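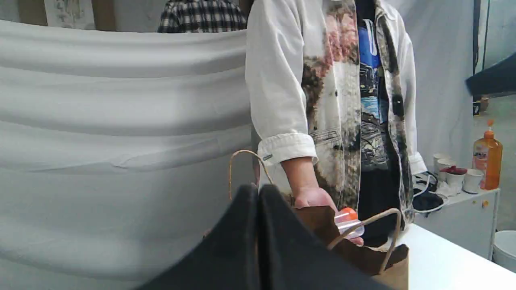

Turtle Nesting Tours Need a Smaller Group, and a Later Start
Opinion
Ibrahim Tamuno
11 December 2019

The operating rules for night tours on Goser Beach are due for renewal before the next permit period. The draft now open for comment keeps the group limit where it is and leaves the start time to the operators. In my view both decisions are mistaken, and the second is the more serious.

The nesting beach at Goser is 500 metres long, with a single access track at the southern end. Every group enters by that track and walks north along the waterline until a guide finds a turtle that has begun to lay. A turtle leaving the water is easily turned back by movement or light. Once she is laying she is far less likely to leave. The present rules protect her well in the second stage and poorly in the first, when most of the walking takes place.

Under the draft, a tour may start as soon as it is dark. Operators based at Plesitz favour an early start so that families can return to town at a reasonable hour. That is a fair commercial concern. It does mean, however, that visitors are on the sand while the first animals are coming ashore, and that the guide is searching with a full group behind. A better rule would send one guide ahead, alone, and hold visitors at the track until a laying turtle has been confirmed by radio. Lemma Coastal Tours has worked this way since July of last year by its own choice. Its guests wait longer and sometimes go home without seeing a turtle. The company tells them so when they book.

Group size should also come down. The draft speaks of a "manageable number" and then sets it at twenty. A guide with a single red torch cannot watch twenty people in the dark, and those at the back see very little for their money. I would support a limit of 8 visitors to each guide, with no more than 2 groups on the sand at once.

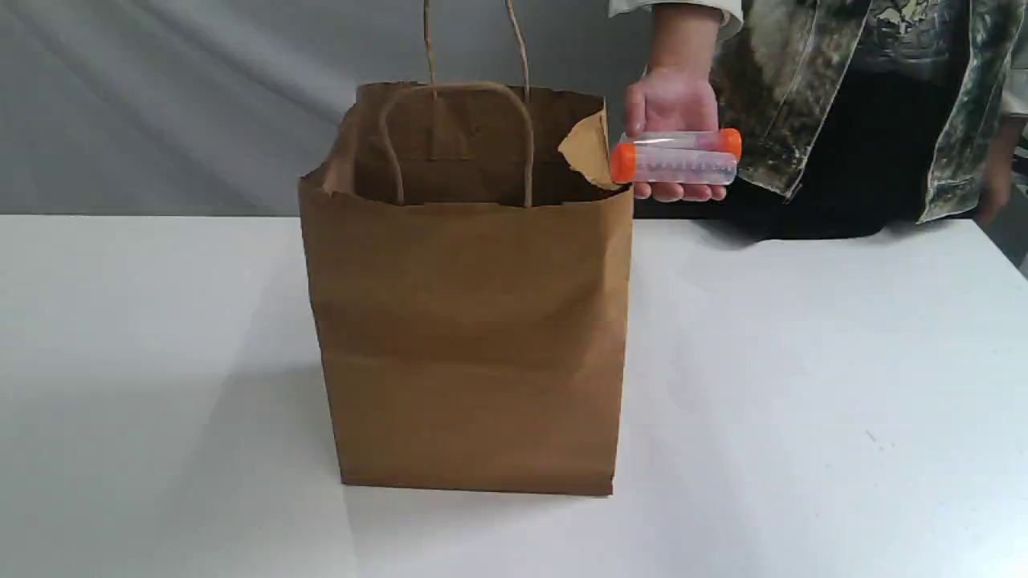
A brown paper bag with twisted handles.

It will be said that such limits put the tours out of reach of ordinary visitors. Over 2,000 people took a night tour at Goser last season, and a smaller limit would reduce that number unless the season's dates were spread more evenly. The hatchling period, which draws few bookings at present, has room for more tours than it gets. The visitor centre at Vanduneo could also do more in the evenings than it does now. A good talk is worth having, even for those who never reach the beach.

Price is the harder question. Smaller groups cost more per person to guide, and I do not believe the whole of that cost should fall on the ticket. Part of the parking revenue at Vanduneo was meant for beach management when the fee was brought in, and it should be spent there - beginning with a permanent ranger at the track gate during the nesting months.

The draft asks for comments on its wording. I would urge residents and operators to comment on the start time first, and to ask that radio confirmation be made a condition of every permit.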